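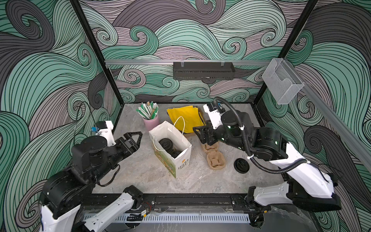
4.2 Placement of lids and carriers

Paper carrier bags with twisted handles were the outer package in all orders retained for analysis. The bags were supplied flat by Shehata and opened by the packer at the counter. Of the 2257 orders recorded at the 11 Sulier outlets in Reltlow, 1488 contained at least one hot drink and therefore called for a lid, a carrier, or both. The remaining orders are treated in Section 4.4 and are not discussed here.

Lids sent separately from their cups (for example, with office orders filled from an urn) were coded under the Vemum scheme as nested, paired or single. Nested lids occupy little height but shift when the bag is lifted by its handles. Figure 3 shows the nested condition with the bag open: black lids are stacked inside, a further lid lies flat on the table beside the bag, and the molded pulp carrier is outside, partly tipped. This arrangement was coded "carrier out, lids in". The complementary code, "carrier in, lids out", was used when the carrier lay within the side walls of the bag and at least one lid remained on the counter.

The two codes are not symmetrical in practice. A pulp carrier placed first gives the bag a broad base, but its recesses leave an uneven surface on which stacked lids lean. A carrier placed last sits above the lids and may hold the mouth of the bag open. Coders were instructed to record the position of the carrier only after the packer's hands had left it, and to ignore brief contact with the rim of the bag. Disagreements between coders were settled by a second pass through the same order – no order was dropped for this reason alone.

4.3 Position of loose items relative to the bag

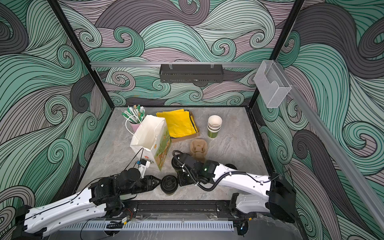
Straws, stirrers and napkins are normally the last items added to an order and the most frequently omitted. Earlier work on counter layout has tended to treat them as one class, on the grounds that they weigh little and do not affect the stability of the bag. We kept them apart, as they differ in how they are stored and how they are picked. Straws are drawn singly from an upright container, whereas napkins are lifted as a folded portion whose size varies with the packer. Storage position also matters. In the layout of Figure 4 the bag stands upright directly in front of the pink straw cup and partly overlaps it, while a brown cardboard tray with a folded yellow pile lies clear of the bag on its right. We coded the straw cup as "obstructed" and the tray as "free". An item was obstructed whenever the bag overlapped its container as seen from the viewpoint used for coding; the height of the container was not taken into account.

The definition is deliberately coarse. A straw that projects above the rim of the bag can be grasped without moving anything, and an obstructed container is not necessarily out of reach. A finer measure would require the reach envelope of each packer, and this was not recorded at the outlets.

To test whether the coarse code was usable, 80 orders were coded a second time from printed stills in July, with the order of the sheets changed. Most of the changed codes concerned bags whose handles, but not whose panels, overlapped the container. The rule was then amended so that handles were disregarded, and the full set was recoded. The values reported in Table 5 are those obtained under the amended rule.

Bag artwork was noted but not analyzed. Printed panels helped coders to establish which face of the bag was toward them, and the orientation of the print was entered as a separate field for use in Section 5.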